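Why Does the Doctor Look in Your Ears?

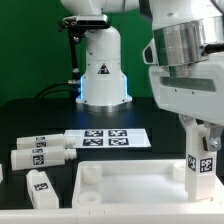 If you have ever gone in for a checkup, you probably remember the part where the doctor leans over, says "let's have a peek," and puts a cold little cone just inside your ear. Maybe you giggled because it tickled. Maybe you squeezed somebody's hand. Either way, I'll bet you wondered what on earth there was to see in there, and that is what we are going to talk about today.

Let's start on the outside and work our way in, the way a sound does. The part of your ear that you can wiggle (if you are lucky enough to be a wiggler — I never learned, and my brother has never let me forget it) is called the pinna. It is made of cartilage, the same bendy stuff that shapes the tip of your nose. Its job is to catch sounds and send them down a short tunnel called the ear canal.

At the end of that tunnel is the eardrum. It is a thin piece of skin stretched tight across the opening, a bit like the top of a real drum, and when a sound reaches it, it shakes. You can't feel it shaking, but it is doing it right now if anybody nearby is talking or running the dishwasher.

Behind the eardrum is a small space filled with air, called the middle ear. Inside it are 3 tiny bones, and they have wonderful names: the hammer, the anvil and the stirrup. The stirrup is the smallest bone in your whole body, smaller than a grain of rice! The eardrum shakes the hammer, the hammer shakes the anvil, the anvil shakes the stirrup, and the stirrup passes the shaking along to a curled-up part called the cochlea, which looks a good deal like a snail shell. The cochlea turns all that shaking into messages for your brain, and your brain says, "Oh, that's the ice cream truck."

So what is the doctor looking for?

The tool with the light and the cone is called an otoscope (say it "OH-tuh-scope"). It has a little magnifying glass in it, so the doctor can see all the way down to the eardrum. A healthy eardrum is a pale, pearly gray, and it is so thin that light shines partway through it. If it is red or bulging, that can be a clue that there is an infection in the middle ear.

Children get more ear infections than grown-ups do, and there is a good reason for it. A narrow tube runs from the middle ear to the back of the throat. It lets air in and lets fluid drain out. In a grown-up the tube slopes down, so things drain nicely, but in a young child it is shorter and lies flatter, and when you have a cold it can swell shut. Fluid gets stuck, germs grow in it, and your ear starts to hurt. As you grow, the tube grows too, and most children have a lot less trouble with it.

Not every ear infection needs medicine that fights germs. Sometimes the doctor will ask your family to wait and watch for a while, and sometimes you will get something to help with the pain. If you are given medicine, keep taking it for as long as the doctor says, even if you feel ready to climb a tree by lunchtime.

What about earwax?

I know, I know. But earwax is on your side! It is sticky, so it traps dust and dirt before they can get down to your eardrum, and it helps keep the skin in your ear canal from drying out. Most of the time it moves slowly outward all by itself, and you can wipe it away with a washcloth when it gets to the outside. Please don't poke cotton swabs or anything else down the canal. Poking mostly pushes the wax deeper, and it can hurt your eardrum.

My friend Reynaldo Ambrosio was a school nurse for many years, and he used to tell the children in his office that the ear canal was a hallway with a very old painting hanging at the end of it. You may walk up and admire the painting, but you keep your hands in your pockets.

Some good times to tell a grown-up

Tell somebody if your ear hurts, if something wet is coming out of it, if you hear ringing or buzzing that doesn't go away, or if voices sound far off, as if everyone were talking through a pillow. Tell somebody right away if you have put something in your ear. Beads, peas, a bit of crayon — doctors have seen it all, and they won't be cross with you.

And the next time the otoscope comes out at your checkup, hold your head nice and still, and ask the doctor what color your eardrum is.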